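# Cleaning a cushion brush with metal pins — can it go in water?

Posted by Sheila Parsons, 1/4/22 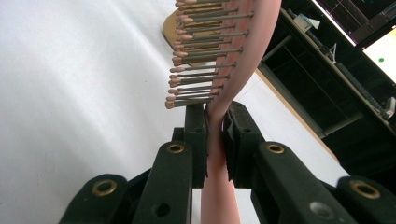

I've had this brush for a good while and I would like to keep it going. It has a pink plastic handle, thin gray metal-looking pins with little pink ball tips, and one of those tan cushion pads that the pins are set into. My daughter and I both use it, and between us we have a lot of hair. I pull the hair out every week or so, but there is a gray fuzz down at the bottom of the pins that never comes out with my fingers. There is also a sort of film on the pad from dry shampoo.

My old brush, a Holroyd, I used to soak in the bathroom sink with dish soap. After a year or so of that the pad went soft on one side and water came out of the little hole when I pressed it. I threw it out in December. I don't want to do the same thing to this one.

What I would like to know:

- Can the pad get wet at all, or is it a dry job only?
- What gets the fuzz out from between the pins? They are packed close together and a regular comb won't go down in there.
- Is it safe to use rubbing alcohol on the ball tips? I have a bottle of 70 percent in the cabinet.
- A couple of the tips on the old brush came off and it scratched. Is there a way to stop that from happening?

I looked at a cleaning rake from Stedix but I don't know if it is worth buying for one brush. Thanks for any help.

---

**Glenys Treloar**

I ran a two-chair salon in Ilthorpe for 18 years and cleaned cushion brushes every night, so I can tell you what we did.

The pad can get damp on the surface. What you don't want is water inside it. Most cushion brushes have an air space behind the pad, with a small vent hole somewhere so the cushion can give when you press on it. When you soak the brush, water goes in through the vent and around the base of every pin, and it has a hard time getting back out. That is what happened to your Holroyd. Check whether yours has a vent and where it is before you start. If it has one, put a piece of tape over it.

Do the dry part first and take your time with it. Nearly all the trouble people have comes from wetting a brush that still has hair in it. The fuzz mats down and sticks to the pad.

1. Slide the tail of a rat-tail comb under the hair at the edge of the pad and lift. Work in from the sides toward the middle. If the hair is wound tight, snip it down one row with small scissors and it will come away in pieces.
2. For the gray fuzz, use a clean, dry toothbrush, medium bristle. Run it along the rows, the long way, then across. Tap the brush face down on the edge of the trash can as you go.
3. Mix a few drops of plain shampoo in a cup of warm water. Dip the toothbrush, shake it nearly dry, and scrub the pad between the pins. Hold the brush with the pins facing down the whole time so the water runs off the tips and away from the pad.
4. Wipe with a damp cloth wrapped over the toothbrush to get the soap off. Do this twice. Leftover soap collects lint faster than a bare pad does.
5. Dry it pins down on a folded towel overnight. Don't use a blow dryer on it. Heat can loosen whatever is holding the pad in.

For dry shampoo film you may have to do step 3 two times. Don't use baking soda between close pins. It dries into a paste around the base and then you have that to clean out too.

As for the alcohol, I would keep it off the ball tips. Some are a dipped coating and some are molded on, and you can't tell by looking. The dipped ones can soften or crack. On the handle a quick wipe is usually fine, but try it on a small spot near the end first. Plastic with a matte finish can go shiny or cloudy. Shampoo and water does the job on a brush that stays in one household.

Tips come off mostly from being dragged through knots, and from brushes getting tossed in a drawer or the bottom of a bag. Start at the ends of the hair and work up. Keep it somewhere the pins aren't pressed against anything. Once a few tips are gone, replace the brush. You can't glue them back in a way that lasts, and the bare pins will scratch your scalp.

---

**rukholm_ray**

I just use the vacuum hose with the crevice tool. Takes ten seconds. Never washed a brush in my life.

---

**Pat in 231**

Agree with most of what Glenys said, but I do use a rake and I think it's worth it if two people are sharing the brush. Mine is a no-name one with wire teeth on one end and a little row of bristles on the other. The wire end gets the hair and the bristle end gets the fuzz. It does not get all of the fuzz. I still go over it with a toothbrush every month or so.

One caution — go gently with the wire end. I pushed mine down too hard once and put a small tear in the pad next to a pin, and after that the pin leaned over. A rake should skim along just above the pad.

Also, if you cut back on the dry shampoo near the roots, or let it sit a few minutes before you brush, a lot less of it ends up on the pad. We are down to a real wash every six weeks or so. I am 66 and have fine hair, so yours may need it more often.

---

**Sheila Parsons**

Thank you all. I did the dry part tonight with a toothbrush and got out more than I expected. I am going to do the shampoo part tomorrow and leave it on a towel. I'll skip the alcohol.

Glenys, is baby shampoo all right for this? It's what we have the most of.

---

**Glenys Treloar**

Baby shampoo is fine. Use less than you think, it takes a while to wipe off.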